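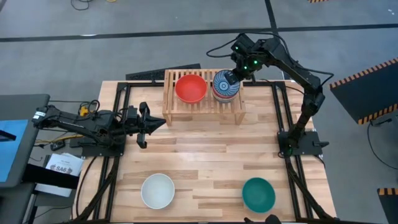 Notes for the Autumn Term Briefing: Parent Associations and the Walking Bus

June 1, 2021
By the Home and School Liaison Office, Bloxham

Opening

Good evening, and thank you for coming. The purpose of this talk is to set out how the walking bus will run from the autumn term, what is asked of families, and how the parent associations at the Bloxham and Lernham schools will share the work. Questions will be taken at the end. Please hold any question about a single child until afterwards, when staff will be at the side tables.

(Check that the handouts have reached the back rows before going on.)

Where matters stand

The trial route opened in March and served the Lernham infant site only. The parent associations were then asked to survey families at both schools. The survey received 354 replies. Most families who replied would use a walking bus on at least two mornings a week. The chief worry was the crossing at Stotov Road, and the second was what happens when a child is late to a stop.

Both points have been taken up in the plan. The route no longer crosses Stotov Road at the junction. It goes by way of the footbridge and rejoins the old line at Gumach Lane. This adds 200 metres to the walk, and the first stop will therefore leave five minutes earlier than it did in the trial.

(Pause here. Several people will want to find the footbridge on the map.)

The route and the stops

There will be two lines. The Gumach line begins at the library steps and ends at the Bloxham junior gate. The Lernham line begins at the chapel car park and ends at the infant site. Times for each stop are on the back of the handout.

The bus does not wait. A parent whose child misses a stop may walk the child to the next one, or bring the child to school in the usual way. Leaders cannot telephone families from the pavement, and we ask that you do not telephone them while they are walking.
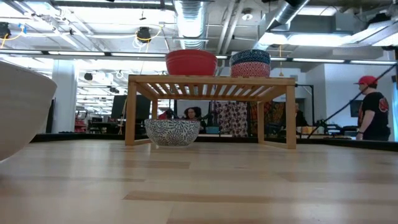 Children in Reception and Year 1 must be handed to a leader by an adult. Older children may come to the stop alone if the school holds a signed form. The form is the yellow one. Forms signed for the trial will not carry over, and a new one is needed for each child.

Leaders

Each line needs one leader at the front and one at the rear, with a further adult for every eight children. All leaders will be checked by the school before they start and will attend one evening of training. Those who led during the trial need not repeat the check but should attend the training, as the route has changed.

At present the Gumach line is fully staffed for four mornings. The Lernham line is short on two. If you are able to give one morning a fortnight, please leave your name on the sheet by the door.

Money

The associations have set aside £2,024 for the first year. It will pay for high-visibility vests in two sizes, stop signs, training and printing. There is no charge to families. A vest is lent to each child for the year; 50 spare vests will be kept at the two school offices.

(If asked about insurance: leaders on duty are covered by the existing school policy. Refer detailed questions to the office in writing.)

Dates and forms

Completed forms should be returned to either school office before the end of this term. Families who join later in the year will be given a place as soon as there are enough adults on the line.

The plan will be looked at again after the first half term, and a short letter will go home with any change to the stops or times.

Questions from the floor.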